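Rirura sorting cell

The Rirura sorting cell is a small tabletop robot station put together by Enutix to move household goods between coloured trays. It was first set up in April by Endang Sutanto, and its day-to-day care later passed to Tetteh Fiadzo, whose handwritten notes are still the fullest guide to keeping it in good order.

Setting up begins with the trays, yellow, red and cream, which stand side by side on a white table in front of a plain wall. The two-fingered black gripper is then opened and closed 13 times, slowly at first, while whoever is on duty listens for any clicking at the joints (a sound Fiadzo likened, rather fondly, to a knitting needle).

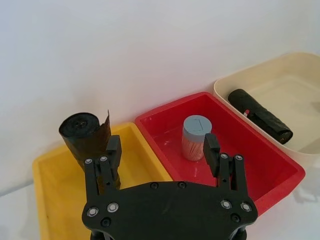 The small screws at the finger joints are checked every six days and the bolts in the mounting plate after about 2722 picks, though in busy spells both jobs have been known to slip a little. Worn fingertip pads are always changed as a pair, and the old ones go into a drawer marked Futent.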